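Re: Grarniser starter kit - anyone used one?

Hello all,

Snežana Shehu wrote:
> Has anyone on the list tried the Grarniser kit from Gesance yet?
> We're torn between that and renting an arm from Halliday, and I
> can't tell from the leaflet how much of the teaching side you
> have to do yourselves.

Yes! We've got it on trial until the end of August, and the short answer is that you do rather a lot of it yourselves, but it's pleasant work. You pick a task, do it by hand over and over with the recorder going, and the clips go off to Gesance, who send back something the arm can try. Our first task is marker handling - pick up, turn, offer to the other hand, put down in the tub.

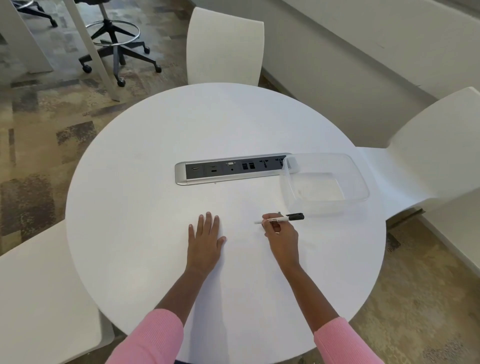
They ask for 50 good clips per task and we've had 13 sent back so far, mostly my fault for rushing (I talk with my hands, which doesn't help). The notes that come with the rejects are clear enough, though I'd have liked them before I started! Setting up took me 2 hours, one of them spent hunting for the licence code, so look inside the lid of the box.

What I do like is that you can vary things as you go. Palm up, palm down, marker at a different slant, it all counts.

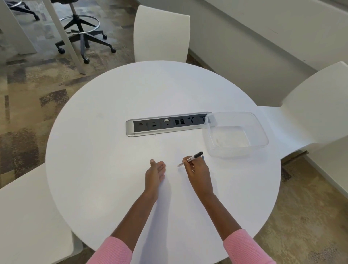
Gernberg wrote back off-list to say they'd had the same kit over the winter and found the arm fine with pens but hopeless with anything floppy, and that support took 2 weeks to answer. I've had no trouble with support myself, but then I've only asked about the code.

Snežana, does Halliday charge for the teaching on top of the rent? Their price list lost me completely.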